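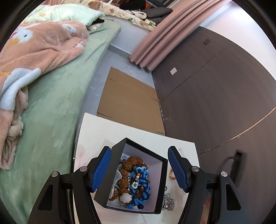
The Registry of Unclaimed Effects

Under Article 2 of the Feltora Municipal Code, any object left at death without a named heir passed to the Registry, where it was entered, valued and kept until September of the following year. Bezawit Nigatu had made such entries for most of her working life. She wrote them in the approved form, in which the deceased was called the Holder and no adjective was allowed that could not be defended before an auditor.

The estate of Halyna Yatsenko, seamstress, of Skollik Street, was received at four in the afternoon. The accompanying statement listed household linen, a sewing machine, savings of 1,484 crowns and one lot described as "personal adornments, mixed." The Registrar, Chak-lun Shih, assigned the estate to Nigatu and asked that the mixed lot be valued before closing.

Nigatu consulted the schedule. Adornments of no precious content were to be valued by weight. She placed the lot on the scale, recorded the figure and arrived at a sum of 140 crowns. The form then required her to state whether any item bore evidence of a promise. The question dated from the founding of the Registry, when rings were often the subject of dispute, and it had been answered in the negative in every file she had handled.

She did not complete the line. In a tobacco tin at the bottom of the lot she had found a paper tag, tied with sewing thread, on which someone had written: "For Jamila, when she stops being angry."

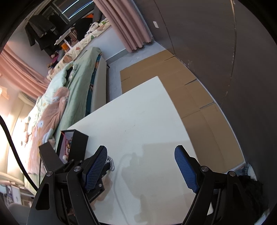 Items from the mixed lot, before valuation.

The Registrar was informed. He observed that a first name did not constitute a named heir and that the tag bore neither signature nor seal. Nigatu replied that the form did not ask about heirs at that point. It asked about a promise. Mr. Shih read the form twice and granted her until the end of the month.

The tax rolls contained 1,341 women with the given name Jamila. Nigatu wrote first to those who had once lived on Skollik Street, of whom there were few, and then to those who had lived near it. The ninth reply came from Jamila Abeysekara, of the river district. It was brief. She had been apprenticed to the Holder as a girl, had left after a quarrel over a coat and had not gone back. She wished to know whether there was a fee.

Nigatu informed her that there was no fee. She then returned to the file and, on the line concerning evidence of a promise, entered the word "Yes." The column beside it was headed "Condition, if any, and whether met." She left it blank and set out a second chair for the morning.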